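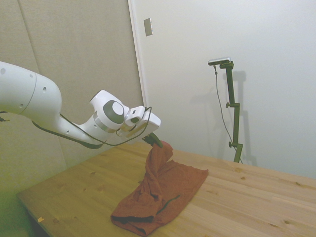 Zastidbridge Repair and Reuse Club | Members' Opinion Page

I want to make a case for borrowing things, and I want to make it to the kind of person I used to be, who owned a carpet cleaner and ran it once in six years.

We have a lending shelf now, you've probably walked past it on your way to the sewing corner. It has a pressure cooker on it, a tile cutter, two folding tables, a very good set of clamps and (my favorite) an ice cream maker that goes out every single weekend in June. I signed up for it because I needed a drill for one afternoon and didn't want to spend the money. That was the whole of my thinking, I promise. I wasn't trying to save the planet, I was trying to hang a mirror.

But then I borrowed the tile cutter, and then the carpet cleaner that used to be mine, which I'd donated in a fit of closet rage, and somewhere in there I started looking at my garage differently. I had 33 boxes in there. I know because I labeled them when I moved to Brunen Street, and I could tell you what was in maybe four. The rest was stuff I kept in case. In case I took up canning again, in case somebody needed a cot.

The argument I hear most is that borrowing is a hassle, and okay, sometimes it is! You have to plan. You have to drive over on Thursday before the desk closes, and if someone in Kolach has the thing you want, you wait. I waited 16 days for a wallpaper steamer last year and I complained to everybody I met. But I'd ask you to be fair about the other side, too. Owning a wallpaper steamer is also a hassle, it's just spread out so thin you stop noticing. You store it, you move it from house to house, you hunt for the nozzle, and when you finally want it the hose has cracked. 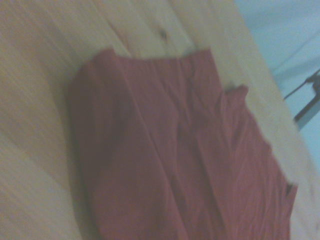

The other argument is that people won't look after what isn't theirs, and I'll admit I worried about that one myself. I can only tell you what I do. I'm a slob with my own tools. My own loppers live outside. When I take home something from the shelf, though, I wipe it down, I wind the cord properly, I put the manual back in the bag, because somebody I might run into at the grocery store is getting it next. A little bit of social pressure does wonders for a person like me.

Where I do think the skeptics have a point is on things you use all the time. Please buy your own screwdriver. Buy a decent frying pan and keep it till you die. I have a friend who got so carried away that she was borrowing a ladder every other week, and at that point, come on, get a ladder. My own rule is that if I've checked something out three times in one season, I go and buy it, used if I can, usually from the Guerra yard sale up the hill.

So what I'd like is for us to stop talking about the shelf as if it's for people who can't afford things. It's for that, and good, it should be. But I could have bought the ice cream maker. I'd have made two batches and then it would have gone in box 34.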